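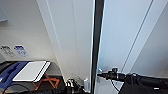 White wall, white panel, two little labels I never did read.

I have been meaning to write about the great closet clear-out since September, and now that the coffee is hot and the house is quiet I may finally manage it. We moved to Brumden with 44 boxes, and I am sorry to say that a good many of them were clothes. Clothes I wore, clothes I used to wear, and clothes I was saving for some other woman who goes to garden parties.

My mother kept one coat for winter and one for church, and she always looked lovely. I thought about her a lot while I sat on the bedroom floor with a sweater I bought on our trip to Mesenach (it itched then and it itches now) trying to decide if a nice memory was worth a whole shelf.

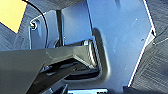

Color turned out to be the thing that helped me most. I pulled out everything I owned in one shade and looked at it together, and goodness, the blues! I had navy, I had denim, and I had five blouses in the same light blue as that smooth metal panel, all bought years apart by a person who plainly thought she was trying something new. I kept two.
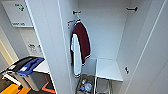

Maroon and white, on its hanger.

Jackets were harder. A jacket goes places with you, and it's hard to be strict with something that sat through all those cold ball games. I let myself keep the ones I'd truly miss – and then I went back the next morning and was a little tougher.

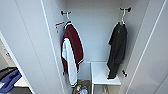

The rest went into bags by the front door, where they stayed much too long, and then to the thrift store over in Toditz. I did sneak one scarf back out of the bag. It's green, and I'm wearing it now.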